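Ulell Releases Good-Practice Guide for Testing Robot Grippers in Simulation

Guide sets out what should be written down, checked and reported before simulated results are used in a purchase or safety file

July 3, 2018 – Ulell, the industry body for makers and users of light handling robots, today released a good-practice guide for companies that test robot grippers in simulation. The guide is free to download and applies to two-finger grippers mounted on fixed arms. It runs to 262 clauses, of which 100 are marked as core requirements. The remaining clauses are recommendations that a company may adopt in full or in part.

The guide is called Simulated Gripper Testing: Records, Checks and Reporting. It was drafted over two years with input from member companies, including gripper maker Mistex and systems integrator Prokopenko, and was tried out at the Rinevis test center before release.

Why a guide was needed

Many gripper makers now run most of their early tests on a computer. A simulated test can be repeated as often as needed, costs little and puts no one near a moving arm. Buyers are often shown the results, and in some cases the results are attached to a risk assessment.

Until now there has been no shared way of writing these tests up. In a survey of member companies carried out before drafting began, Ulell found that two reports on the same gripper could differ widely in what they recorded. Some listed the friction value used for every surface. Others gave a success rate and nothing else. Several reports did not say which version of the gripper model had been loaded, so the test could not be run again by anyone outside the company.

Members told Ulell that this caused delays at acceptance. Integrators had to ask for missing details, and in some projects the tests were repeated in full.

What the guide covers

The core requirements are grouped under five headings.

Model record. Each report must name the gripper model used, its version, and any part of the real gripper that was left out or simplified. Finger shape, finger travel and the mass of the gripper body must be stated. If a finger pad is fitted to the product but missing from the model, the report must say so on its first page.

Surfaces and contact. Friction values must be given for each pair of materials that can touch during a test. The guide separates how a surface looks from how it behaves. A visual texture such as stone, wood or brushed metal has no effect on contact unless the physics settings have been changed to match, and reports must not use the name of a texture as a stand-in for a material.

Camera views. Where a test relies on camera input, the position of the camera relative to the gripper must be recorded. The report must also include at least one view saved with the gripper holding nothing. Lighting settings are to be listed, including for tests run in dim conditions.

Test runs. A reported success rate must rest on at least 1,625 runs, with object positions varied between runs. Failed runs must be kept on file and may not be removed from the total. Runs stopped by a software fault are to be counted separately and shown in their own column.

Comparison with hardware. A sample of the simulated tests must be repeated on a physical gripper before the results are used in any safety file. The guide does not set a fixed sample size. It asks the company to state the size it chose and the reason for that choice.

What the guide does not do

The guide does not replace any law, machinery standard or workplace safety rule. It does not certify grippers or simulation software, and Ulell will not issue a mark or label based on it. A company may state that a report was "prepared in line with the Ulell guide" only if all core requirements have been met. If one or more have not been met, the report must list them by clause number.

Grippers with more than two fingers, suction tools and mobile robots are outside the scope of this first edition.

Trial at Rinevis

The draft was tried out at the Rinevis test center, where staff prepared reports on gripper models supplied by member companies. Roughly 4,000 simulated runs were completed during the trial. Reports were then passed to a second team, which was asked to set up the same tests from the written record alone.

The trial led to several changes. The clause on camera position was rewritten after the second team was unable to match two of the views from the details given. A clause on background and floor surfaces was added – the earlier draft had treated these as decoration and did not ask for them to be recorded, even though they can affect how well a vision system picks out the fingers. Wording on dim lighting was also made stricter. 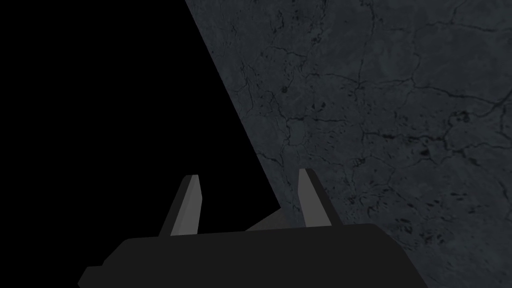

Simulated view from behind a two-finger gripper, with the fingers apart and no object held. The guide asks for a view with an empty gripper in each camera-based test report.

Use by member companies

Mistex has said it will apply the core requirements to all new simulation reports from September. Reports already issued will not be revised, but customers may ask for the model record to be supplied separately.

Prokopenko will ask its suppliers to use the report template in Annex B for new projects. Suppliers who already have their own format may keep it if each entry in the template can be found in their report.

Ulell expects smaller companies to begin with the model record and the test run clauses, which need the least change to existing work. A short checklist for this purpose is included in Annex A. Annex C gives a filled-in report for a parallel gripper picking blocks from a flat surface.

Comments and next edition

Comments on the guide can be sent to Ulell by members and non-members using the form on the download page. Each comment should give the clause number and, where possible, the proposed new wording. Comments on scope are also welcome – several members have asked for suction tools to be added.

Corrections to the text will be published as a separate sheet and merged into the next edition.

About Ulell

Ulell is a membership body for companies that make, install or use light handling robots. It publishes guides and report templates and runs training for test staff. Membership is open to companies of any size.

Availability

The guide and its three annexes can be downloaded from the publications page of the Ulell website at no charge. Printed copies are available to members on request. The report template in Annex B is also supplied as an editable file.

Press contact: Ulell press office, through the contact form on the Ulell website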